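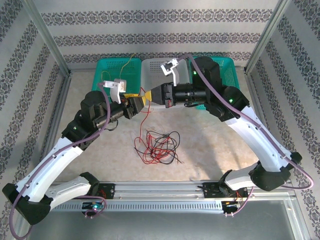
Three baskets in a row: the Collmont guide to sorting small household items

Collmont Reuse Center
A thread for households that bring small items to our drop-off counter, and for anyone setting up the same arrangement at home. It replaces the guidance we posted before the move to the Hustby building.

Collmont Reuse Center
The Center received 3,117 small items in December. Most came in mixed bags: cords with kitchen clips, toy parts with picture hooks, keys with everything. Sorting a mixed bag at the counter takes far longer than sorting the same things at home.

Collmont Reuse Center
We ask that households sort before the visit. Open plastic baskets set side by side against a wall are enough. No lids, no drawers, no label maker.

Collmont Reuse Center
POSITION. Place the baskets at the back of the work surface and leave the area in front clear. Items are handled in front and put away behind. If the baskets stand in the middle, the sorter will spend the session reaching around them.

Collmont Reuse Center
COLOR. Choose baskets that can be told apart without reading anything. In the photo that opens this thread, the left basket is teal mesh and the middle one is light gray with a perforated panel on its side. "The teal one" is an easy instruction for a child or a visitor to follow.

Collmont Reuse Center
Please do not purchase new baskets for this purpose. Mismatched ones are preferred. The Center has 200 clean baskets to lend, in assorted colors, and they may be kept for 6 weeks.

Collmont Reuse Center
ORDER. Once the row is set, keep it. Left stays left. A household that changes the order halfway through will find spoons among the cords.

Collmont Reuse Center
LEFT BASKET: wire, cord and string. Anything long and thin goes here, including craft wire, garden wire, shoelaces, ribbon and phone cords. The thin yellow wire in the teal basket is coiled loosely, and that is how we would like to receive wire.

Collmont Reuse Center
A loose coil can be lifted out and opened by hand. Wire folded sharply and bound with tape generally has to be cut, and short pieces are difficult to place with a new owner.

Collmont Reuse Center
To coil: hold one end, lay the wire in wide turns over an open hand, and set it down flat. Tuck the last end under one turn. Do not knot it. One coil per length of wire.

Collmont Reuse Center
Wire with sharp or frayed ends should have the ends bent over before it goes into the basket. A mesh side will catch a loose end, so check that nothing pokes through before you carry the basket.

Collmont Reuse Center
MIDDLE BASKET: small solid pieces. Building blocks, game pieces, bottle stoppers, furniture caps, knobs, large buttons. If it fits in a closed hand and does not bend, it belongs here.

Collmont Reuse Center
Check the holes in a perforated or mesh basket against the smallest thing you plan to put in it. Beads, screws and map pins belong in a jar with a lid. The jar may then stand in the middle basket.

Collmont Reuse Center
RIGHT BASKET: undecided. This is the one households most often leave out, and we recommend it strongly. Items that cannot be identified in a few seconds are placed here and looked at again when the other two baskets are finished.

Collmont Reuse Center
The undecided basket should be emptied at the end of every session. Whatever is still unidentified may be brought to the counter as it is. Tekle Yilma, who runs our intake desk, is very good with unidentified objects and will tell you what yours is if he can.

Collmont Reuse Center
LIGHT AND SURFACE. Sort on a pale surface where possible. Small yellow, black or red pieces show up clearly on a light background and are less likely to be left behind. A plain bedsheet over a dark table does the job well.

Collmont Reuse Center
Sort one item at a time. Pick it up, decide, put it away, then pick up the next. Gathering several in the hand feels quicker, but the last one in the hand tends to end up in whichever basket is closest.

Collmont Reuse Center
WHEN 2 PEOPLE SORT TOGETHER. Sit or stand on opposite sides and agree on who places items in which basket. Pass items across the middle. The person handing over keeps hold until the other person has a grip. This matters most for glass stoppers and ceramic knobs.

Collmont Reuse Center
Agree also on who has the final word. Several households have reported that the sorting took one evening and the discussion of a single drawer handle took the next.

Collmont Reuse Center
FILLING. Stop when a basket is two-thirds full. Items at the bottom of a full basket are scratched by those above, and the handles of older plastic baskets give way under weight. Start a second basket of the same color, or bring in what you have.

Collmont Reuse Center
NOT ACCEPTED in any basket: batteries, bulbs, blades, medicines, and anything that has held fuel or paint. Batteries and bulbs can be left in the marked bins by the Hustby entrance. For the remaining items, please ask at the counter before bringing them in.

Collmont Reuse Center
CLEANING. Wipe solid pieces with a damp cloth and let them dry before sorting. Do not wash cords. Empty baskets may be rinsed in the sink with dish soap and turned upside down on a towel.

Collmont Reuse Center
TRANSPORT. Baskets may be stacked in a car only when empty. Full ones should stand flat on the floor behind the front seats. Lay a dish towel over the solid pieces to keep them in place.

Collmont Reuse Center
AT THE COUNTER. Please hand over the baskets in the same order as at home, left to right. Your own baskets are returned to you during the visit. Borrowed baskets are exchanged for empty ones if you wish to continue.

Collmont Reuse Center
We have been asked whether items may be brought in paper bags marked "wire," "pieces" and "undecided." They may. The bags must be open at the top and must not be stapled.

Collmont Reuse Center
We have also been asked whether matching sets should be kept together. Yes. Tie them in a small cloth bag or stand them in a cup, and place the whole set in the middle basket. An incomplete set is welcome. Please add a note saying what is missing, if you know.

Collmont Reuse Center
A question from a resident of Fikre Court: does a cord with a plug count as wire? It goes in the left basket, provided the cord is undamaged. A cord with cracked covering or a loose plug should be handed over separately and pointed out to the person at the desk.

Collmont Reuse Center
A question from a school: can this be done with a class? It can. Use one row of baskets per table, keep the same colors in the same places on every table, and bring out the undecided basket last. Glass and ceramic pieces should be removed beforehand by an adult.

Collmont Reuse Center
A printed version of this guide in large type is available at the counter and from the Landateck branch. Both locations lend baskets. A basket borrowed at one may be returned at the other.

Collmont Reuse Center
Corrections to this guide will be added as replies to this post. Questions may be left below and are answered during counter hours.

Collmont Reuse Center
Addition: keys go in the middle basket, off the ring. The ring goes with them.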